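Pistum round side plate in light blue - review

Posted January 22, 2019 by Iona Crichton
Filed under: Tableware

I did not want to like a plate that calls itself a "snack stage." Pistum sells this one for putting out fruit and sweets when people come over, and the product page goes on at length about how the rim "gathers" whatever you set on it. It's a plate. I've owned plates before.

Still, our old fruit bowl lost a chunk in October and I was tired of digging through it for the one good mandarin, so I ordered the blue one and used it every day for 7 weeks. It has had citrus on it, jujubes, wrapped candy, leftover cookies, and once my keys.

The color is the best part. It's a soft light blue and anything orange looks great against it, even the sad fruit from the bottom of the bag. I keep it on a gray cloth on the low table and the two go together better than I expected.
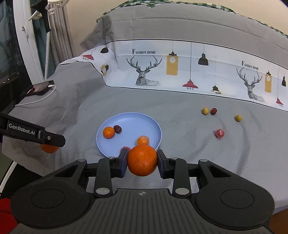 Mandarin and jujube on the plate, more sweets on the cloth.

Now the rim. It's shallow, and I don't buy the "gathers" business at all. Mandarins mostly stay put if you set them down gently. Small round candy does not. Carry the plate from the kitchen with a handful of those on it and you'll be picking them up off the floor - I did it twice before I gave up and started bringing the candy separately. A Gazi bowl I've had for years is uglier and holds on to everything.

It's also smaller than I pictured. A few pieces of fruit and you're done, so for a real crowd you'd need two, and at this price I'm not buying two.

Washing is easy. I haven't seen any stains, but I don't cook with turmeric on it either. The shop says it has up to 3,000 happy buyers, a strange way to put a number, and I'd take it with some salt.

Would I buy it again? On sale, maybe. If you want something nice under three mandarins, fine. If you have kids and a candy habit, get a bowl.

Rating: 3 out of 5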